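25 February 2020
By the Sastov press office

Sastov opens store trial to ask what a machine can do with a crowded shelf

Sastov is delighted to announce a shop-floor trial with Gruvix, whose robot arms will spend the rest of February learning one of the oldest chores in retail – taking a jar off a shelf and putting it back where it belongs. It sounds simple, and for a shopper it is! For a machine, a row of lookalike jars packed close together is still a very hard day's work.

In early bench runs at Machala, our test store, the arm managed 37 clean picks out of 100. We would love to see 40 by spring, and we're happy to say plainly that people remain far ahead. The full trial covers 300 picks.
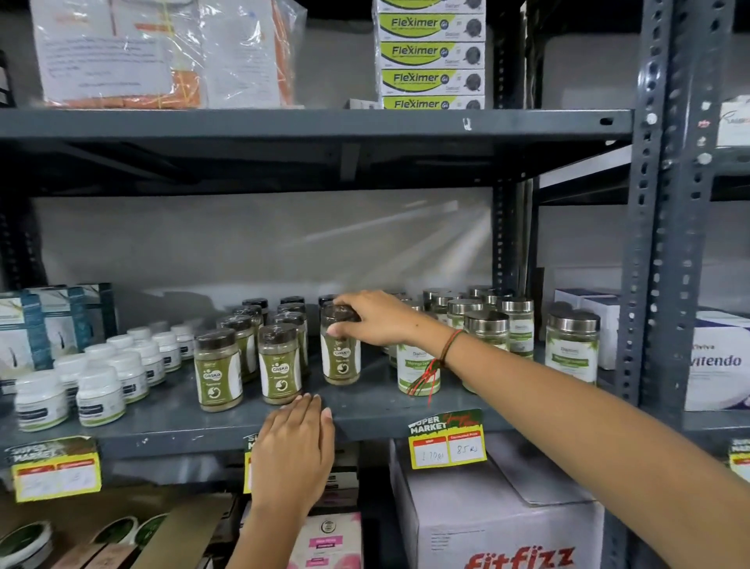 A hand takes hold of a Gaska jar on the middle shelf, with Moringa Leaf jars close by.

Store owners who would like to follow along are warmly invited to write to the Tisby project desk.

Comments

shelfie_dan: 37 out of 100? My nephew does worse.

Marrow: Call me when it can fold towels.

pkt40: Nice to see real numbers for once.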